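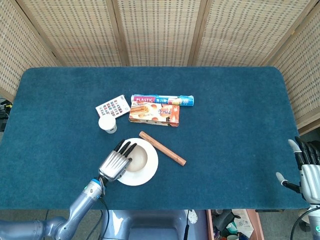
Turkwood folding screen and table cloth, bought for a two-armed cell
Reviewed 3/12/23

We run one humanoid upper body at a fixed table, both hands fingered, head camera looking down. The old backdrop was a painted wall that threw glare at certain hours, so in May I ordered the Turkwood woven screen and the matching dark teal cloth from Plitar. The pair came to 287 with delivery.

Setting up took 38 minutes on my own. The panels have thin wooden frames and fold either way, so you can run them straight across the back and bring the ends in along both sides of the table. Mine has stayed where I put it. The weave is pale and has small dark openings all over it. Our depth readings were patchy on it until I moved the back panels further from the table edge.

The cloth is the better buy. It is closer to carpet than to fabric, with rounded corners, and fingertips can come down beside a plate rim without skidding. A rod like a cinnamon stick stays put on it at an angle, and so does a paper cup. It does hold crumbs. I vacuum it every 9 sessions and check the finger joints for fluff at the same time.

Cables are the weak point, though that is hardly Turkwood's fault. Ours trail down beside the arms, and with panels on both sides there is less room to get a hand in. Leave yourself a gap on the left if you can. I re-tie ours before each calibration and swing each arm through its full reach with the power low, watching the end panels — the elbow touched one twice in the first week.

After 2254 logged picks the cloth is slightly flattened in the middle and the hinges are still tight. The cheaper Mostia screen I tried before it had hinges that sagged.

Four stars. I would buy the cloth again tomorrow, and the screen if they sold it in a plain weave.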